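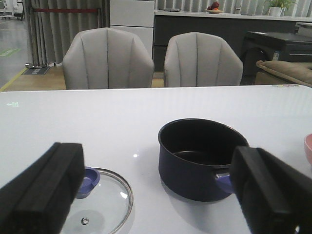
Every couple of years I get asked whether the machines are ready to take over the housework, and every couple of years I go off and ask one to do something my nephew could manage at four. My test of choice is the lid. You have a pan, you have the lid that goes with it, and you would like the second to be on top of the first. In the picture the pan is the navy one, and its glass lid is lying flat on the table with the knob facing up, and if you think that's generous, consider what the knob is being asked to do. It is small and round, it sits on a disc of slippery glass, and it has to be held well enough that the whole thing goes up level and comes down on a rim with next to no margin for error. The gripper has two fingers. I have ten, and I still drop mine in the sink.

Gallery notes, Wullthorpe Home Trials, updated 27th August

I'm told these pages do better with short captions. Shaohua Pan, who looks after the site, has asked for a line or two each. I've done my best.

On glass: Cameras are poor at it. A clear lid on a white table is mostly white table, with a steel rim round it and a bright spot where the light lands. People cope because they've met a lid before.

On shiny tables: Lovely to wipe down. Less lovely if you're a machine trying to decide which bits of brightness are objects and which are the ceiling.

On handles: The pan's handle and the lid's knob are the same purple-blue, a nice touch from whoever designed the set. It's a help to me at the back of the cupboard. Whether it helps a robot depends on who trained it and what they were cooking.

On speed: Our sheet from May has a Zokex arm down for 112 seconds on one lid. I make tea in less. It didn't complain, mind you, and it didn't wander off halfway through to look at its phone.

On price: The Vanum people quoted us 600 a month to hire theirs, delivery extra. For that I'd expect the washing-up done and the bins out. What you get at present is cautious tidying of one table, with an engineer nearby.

On the shop floor: Galanis have had an arm putting boxes on a belt for ages and it's very good. The boxes are all the same box. Send me the kitchen where everything is the same box and I'll hire the arm tomorrow.

On the verdict: Not yet, for lids. Nearly 100 readers have written in to say theirs can already do the vacuuming, and I believe every one of you, including the gentleman whose machine got stuck under the piano.

Next up is the colander. Suggestions for after that to the usual address, and please, no more fitted sheets.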